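Home Safety and Daily Living, Unit 4
Setting Up a Kitchen Work Surface
Handout for course participants, revised 2 May 2026
Instructor: Kerstin Reuter

Reading before class: Chapter 2 of the course reader, up to the section on stoves.

1. Why the surface comes first

Most small kitchen injuries happen during preparation, before anything is on the stove. Cuts are the usual case. Knives get picked up by the wrong end, covered by a towel, or knocked off an edge by an elbow. A good knife and a good board help very little if there is no space to use them.

In this unit "work surface" means any flat area where food is cut, mixed or served. It may be a counter, a table or a pull-out shelf. Many people in small apartments use one table for meals, homework and cooking, and the notes below are written with them in mind.

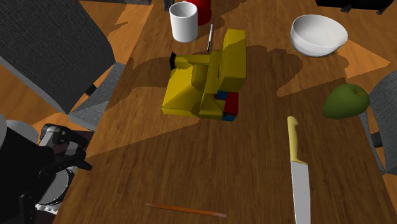
Fig. 1. Mug, bowl, apple and kitchen knife on one table.

2. Clearing

Clear the surface before you wash your hands. Anything that will not be eaten or used for the meal goes somewhere else: mail, keys, pens, toys, medicine. Cups with drinks in them go behind you or on a separate shelf.

Wipe the surface with warm water and dish soap, then dry it. A damp board slides. If yours moves, lay a folded wet cloth flat under it and press down on the corners to test.

3. Placing the knife

Put the knife down last and pick it up first. When you are not cutting, it lies flat at the back of the board, with the blade facing away from you. Never leave it in a sink full of water.

If you are called away (phone, door, child), the knife goes back in the block or drawer. Allow 15 seconds for this. It takes less.

4. Light

Work facing the light or with the light to one side. With a lamp or window behind you, your own body throws a shadow over your hands. Under-cabinet lights are cheap and solve this in most rooms. Check at the time of day you cook, as a table that is bright at noon may be half dark by dinner. 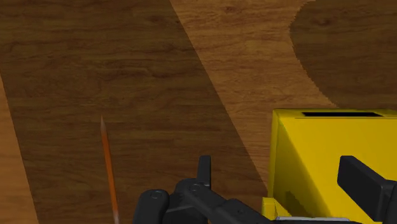

Britta Schmieder objected in class that moving the table was no use to her, because her kitchen has one ceiling lamp and wherever she stands it is at her back. She asked whether a clip-on lamp would count. It does, if the cord stays clear of the cutting area and the sink.

5. Height

Stand with your arms relaxed and elbows bent. The board should be a little below your elbows. If the table is too low, sit down to cut, with both feet on the floor.

Homework

Draw your own work surface from above, to any scale. Mark the lamp, the window, the sink and where the knife goes. Write up to 200 words on one change you made. Hand both in to Ottmar Thiele at the front desk.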